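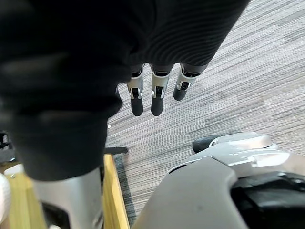
How do I fold a heavy black ribbed knit so it doesn't stretch?

Posted by Wasilewska in Laundry and Clothes
December | 1,077 views | 30 comments

I have a big black ribbed knit that I've been keeping on a hanger. The shoulders have gone pointy and it's longer than it used to be. I want to fold it for the shelf, but it bunches up as soon as I lift it and I end up with a lump. My table is small, so I've been doing it on the carpet, and then it picks up grey fluff. Is there a better way?

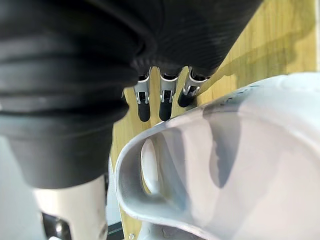
Black ribbed knit, bunched in thick folds.

Girside
71 people found this helpful

Take it off the hanger for good. Lay it face down on something flat and smooth, and pat it out with your hands. Don't pull it by the hem. Fold each side in toward the middle, lay the sleeves straight down the back, then fold the bottom up in thirds. When you move it, slide both forearms underneath and lift the whole thing. If you pick it up from one spot, all the weight hangs off that spot and the ribs open up.
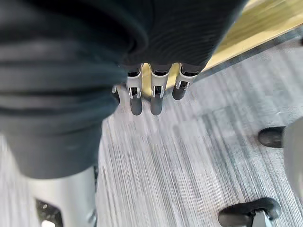
If the table is too small, put a clean light-coloured sheet over the carpet and fold on that. You'll see any fluff on the sheet before it gets on the knit. For the shoulders, a bit of steam and leaving it flat overnight usually brings them back, though mine never went fully back to normal.

Prululthorpe
2 people found this helpful

I just roll mine and put it in a drawer. Lint roller after. Works fine.

260 shares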